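Tips from the utility room: when the gripper won't let go

I've been using a little hand-held gripper to practise towel folding for the arm at our Rillbridge workshop, and last November it gave me a proper fright. I squeezed, picked up a tea towel, let go of the trigger and... nothing. The fingers stayed clamped shut, and like a fool I stuck my thumb in to pull the cloth free. They sprang open, then snapped back again on my nail. Ouch!

The culprit was fluff. Terry cloth sheds like mad (mine does, anyway) and a wad of it had wound itself round the pivot behind the fingers. So, first tip: switch off and unplug before you go anywhere near a jam, even if it looks harmless. Then tease the fluff out with a wooden skewer or an old toothbrush. Never a metal one, I scratched mine doing that.
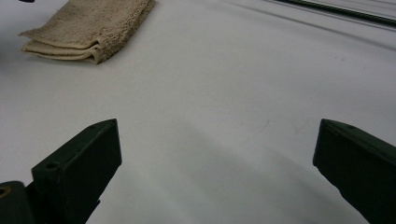
Next, check your screws. Printed plastic gives a bit over time and mine had worked loose after 300 or so goes, which let the fingers sit crooked and catch. Nip them up gently by hand, and stop the moment you feel them bite. I went at one with a power driver and split the finger clean through, then waited 19 days for a new one from Lindgren!

Keep the lead well back from where you're working, too. Roscoe Hutchins at the next bench hooked his with a sleeve and had the whole lot on the floor.

I now clean mine after every 25 folds and wipe the table down with a barely damp cloth while I'm at it. If yours still sticks after all that, put it away and get the spring looked at. Mine cost 49 pence to replace, and my thumbnail took until spring to grow out.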